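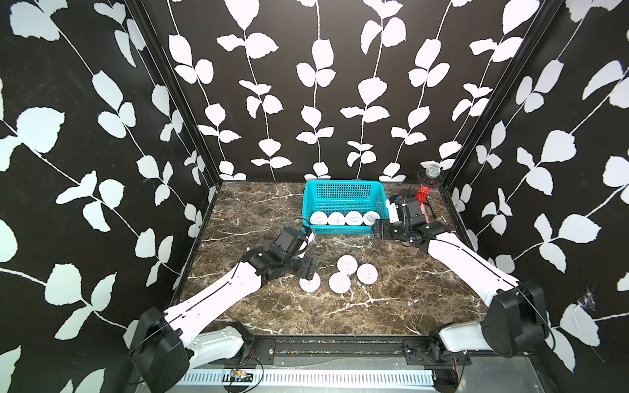
Part-time openings / Packing and sorting

Plundarley is looking for two friendly, patient people to join our packing table in Jundbridge, starting in February. We send out small goods in little round white containers with lids, and a good part of the day goes into getting them off the table, standing them up in neat rows in a turquoise plastic basket, and passing the basket along to the labeling bench. It is quiet work, and some of us have grown very fond of it!

You don't need any experience. We'd much rather have someone who likes a tidy row and doesn't mind picking up a jar that has rolled on its side (they do roll, and usually in the middle of a good story). You should be able to read small print on a lid, sit or stand as you prefer, and lift a full basket onto a shelf at waist height.

The job is 30 hours a week, and we're happy to talk about school runs, bus times and so on. Our building is on Kneath Road, a short walk from the Sarnmont bus stop — take the 72 and get off by the bakery. Coffee and tea are on us, and there is often cake.

To apply, send a short letter telling us a little about yourself and the hours that suit you to Plundarley, 251 Kneath Road, Jundbridge. Please put job number 717 on the envelope.

Posted 2022-01-09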